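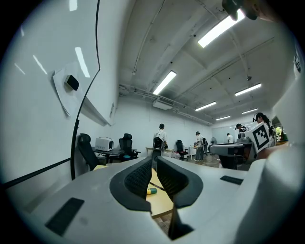

두아르트 모타는 지난 호의 글을 읽고, 회의에서 정한 내용을 따로 문서로 남기라는 요구는 결국 같은 일을 두 번 시키는 것이며 도면과 시방서가 최신 상태라면 결정의 경위까지 보관할 이유가 없다고 적어 보냈다. 도면에 배관 구경이 100으로 적혀 있으면 시공자는 100으로 시공하면 되고, 그것이 왜 100인지는 설계자의 머릿속에 있으면 충분하다는 주장이다.

이 주장의 앞부분에는 동의한다. 중복 기재는 오류의 원인이다. 같은 수치가 두 문서에 있으면 언젠가 한쪽만 고쳐지고, 그때부터 두 문서는 서로를 반증하는 자료가 된다. 다만 결정 기록을 도면의 중복으로 보는 데에는 동의할 수 없다. 도면은 결정의 결과를 담는다. 결정 기록은 그 결과가 어떤 조건에서 유효한지를 담는다. 두 문서의 정보가 겹치는 부분은 수치 하나 정도이고, 그마저도 기록 쪽에서는 도면 번호를 참조하는 것으로 대신할 수 있다.

설계자의 머릿속이라는 보관 장소에 대해서는 할 말이 더 있다.

마리뉴 급수 설비 개보수 건에서 인수인계 자료를 검토한 적이 있다. 설계 변경 목록에는 463건이 등재되어 있었고, 그중 247건은 변경 사유란이 비어 있거나 '협의 완료'라고만 적혀 있었다. 절반이 넘는다. 변경 내용 자체는 모두 도면에 정확히 반영되어 있었으므로, 모타의 기준으로 보면 이 자료에는 결함이 없다. 그런데 개보수 설계에 들어가자 사유가 없는 항목마다 같은 질문이 반복되었다. 이 밸브의 위치는 바꾸어도 되는가? 우회 배관은 임시였는가, 영구였는가? 지지대 간격을 표준보다 좁힌 것은 하중 때문인가, 당시 자재 길이 때문인가?

답을 아는 사람은 세 명이었고 두 명은 이미 회사를 옮긴 뒤였다. 남은 한 명의 기억은 도면과 두 군데에서 어긋났다. 결국 상당수 항목은 '기존 유지'로 처리되었다. 근거를 모르므로 건드리지 않는다는 뜻이다. 보수적인 판단이고 안전 측면에서 탓할 수 없으나, 비용은 발생한다. 더 이상 존재하지 않는 제약을 만족시키기 위한 설비가 다시 한 세대 동안 유지된다.

사유 없는 결정의 문제는 여기에 있다. 틀린 결정은 발견되면 고칠 수 있다. 사유가 없는 결정은 맞는지 틀린지를 판정할 기준이 없어서 고칠 수도, 안심하고 유지할 수도 없다.

현장의 관행을 보면 기록이 사라지는 지점은 대체로 일정하다. 논의는 화이트보드나 메신저에서 이루어진다. 합의가 되면 누군가 결론을 도면이나 일정표에 옮긴다. 이 과정에서 결론만 이동하고 대안과 기각 사유는 원래의 매체에 남는다. 화이트보드는 다음 회의를 위해 지워지고, 메신저 대화방은 과제가 끝나면 닫힌다. 사진을 찍어 두는 경우도 있으나, 판서 사진은 그 자리에 있었던 사람에게만 읽힌다. 화살표 하나가 흐름 방향인지 우선순위인지 책임 이관인지 사진만으로는 구분되지 않는다. 검색도 되지 않는다. 보관은 되었으나 참조할 수 없는 자료는 감사 때에 분량을 채우는 역할밖에 하지 못한다.

회의록이 이 공백을 메운다는 반론이 있다. 필자의 경험으로는 그렇지 않다. 회의록은 시간 순서로 작성되고, 결정은 주제별로 조회된다. 펌프 용량에 관한 결정이 네 차례 회의에 걸쳐 이루어졌다면 조회하는 사람은 네 건의 회의록을 모두 찾아 읽고 어느 발언이 최종인지 스스로 판단해야 한다. 두 번째 회의에서 정하고 네 번째 회의에서 번복한 경우, 두 번째 회의록에는 번복되었다는 표시가 없다. 회의록은 발언의 기록이며, 유효한 결정의 목록으로 쓰기에는 구조가 맞지 않는다.

프라투라에서 쓰는 양식을 참고할 만하다. 결정 한 건에 한 장을 쓰고, 본문은 500자를 넘기지 못한다. 항목은 결정 내용, 전제 조건, 검토한 대안과 기각 사유, 대체 관계 네 가지다. 이 가운데 실무에서 가장 가치가 높은 것은 전제 조건이다. 예컨대 '취수량이 현행 허가 범위를 유지하는 동안'이라는 한 줄이 있으면, 허가가 바뀌는 시점에 재검토 대상이 자동으로 정해진다. 이 한 줄이 없으면 허가가 바뀌어도 해당 결정을 다시 꺼낼 계기가 없다.

대체 관계 항목도 필요하다. 새 결정이 이전 결정을 무효로 만들 때 이전 문서를 삭제하거나 덮어쓰지 않고, 양쪽에 상대 문서의 번호를 적는다. 삭제된 결정은 반드시 다시 제안된다. 이미 검토하고 버린 안이 2년 뒤에 새로운 안으로 올라와 같은 시험을 거치고 같은 이유로 기각되는 일을 필자는 더키트게이트 정수장 증설 과정에서 직접 겪었다. 첫 번째 시험의 성적서는 보관되어 있었다. 그 시험이 왜 수행되었고 결과가 어떤 결정에 쓰였는지를 적은 문서가 없었기 때문에 성적서를 찾은 사람이 없었고, 파일명도 시험 기관의 접수 번호로만 되어 있었다.

500자 제한에 대해서는 내부에서도 이견이 있다고 들었다. 필자는 제한을 두는 쪽을 지지한다. 분량이 열려 있으면 작성자는 계산 과정을 옮겨 적기 시작하고, 그 순간 모타가 지적한 중복 문제가 실제로 생긴다. 계산서는 계산서 번호로 참조하면 된다. 작성에 드는 시간도 한 건에 15분을 넘기지 않아야 한다. 그 이상 걸리는 양식은 일정이 밀리는 시점, 즉 기록이 가장 필요한 시점에 먼저 생략된다.

도구의 선택은 부차적이다. 룬드스테드 같은 전용 관리 체계를 도입한 조직도 있고 공유 폴더에 텍스트 파일을 쌓는 조직도 있는데, 필자가 본 범위에서 기록의 품질은 도구와 무관했다. 차이를 만든 것은 승인 절차였다. 결정 기록의 번호가 없으면 도면 개정을 접수하지 않는 조직에서는 기록이 남았다. 기록을 권장 사항으로 둔 조직에서는 초기 석 달분만 남아 있었다. 도면 개정란에 번호 칸을 하나 추가하는 것으로 시행할 수 있는 조치이므로, 별도 예산을 이유로 미룰 사안은 아니라고 본다.

모든 결정을 기록하라는 말은 아니다. 되돌리는 비용이 작은 결정은 기록하지 않아도 된다. 표지판의 글자 크기나 점검표의 항목 순서를 정한 사유까지 남기면 조회할 대상이 늘어나 정작 중요한 항목이 묻힌다. 필자가 쓰는 기준은 두 가지다. 시공 후에 되돌리려면 운전을 멈추어야 하는 결정, 그리고 표준에서 벗어난 결정. 둘 중 하나에 해당하면 쓴다. 표준을 그대로 따랐다면 사유는 표준 안에 있으므로 생략한다.

책임 추궁에 쓰일 것을 우려해 사유를 적지 않는다는 설계자도 있다. 이 우려에는 근거가 있다. 기각한 대안을 적어 두면 훗날 사고가 났을 때 그 대안을 왜 택하지 않았느냐는 질문을 받게 된다. 그러나 사유가 없는 경우에도 질문은 똑같이 나오고, 그때 설계자가 제시할 수 있는 것은 기억뿐이다. 당시의 전제 조건이 문서로 남아 있으면 그 조건에서 합리적이었는지를 따질 수 있다. 조직이 할 일은 이 원칙, 곧 결정은 당시 알 수 있었던 정보로만 평가한다는 원칙을 양식 첫머리에 명시하는 것이다.

모타의 의견 가운데 아직 답하지 못한 것이 하나 있다. 소규모 사업장, 즉 설계와 운전을 같은 사람이 맡는 곳에서도 이 절차가 이득인가 하는 문제다. 작성자와 조회자가 같은 사람이면 기록의 효용은 그 사람이 자리를 떠날 때까지 나타나지 않는다. 이런 사업장에서는 두 기준 중 첫 번째만 적용하고, 양식도 결정 내용과 전제 조건 두 줄로 줄이는 안을 생각하고 있다. 실제로 적용해 본 사업장의 자료가 있다면 아래 주소로 보내 주기 바란다.

10월 | 글 베르나르두 가르시아

문의: 편집부 | 저작권은 필자에게 있으며 무단 전재를 금합니다 | 맨 위로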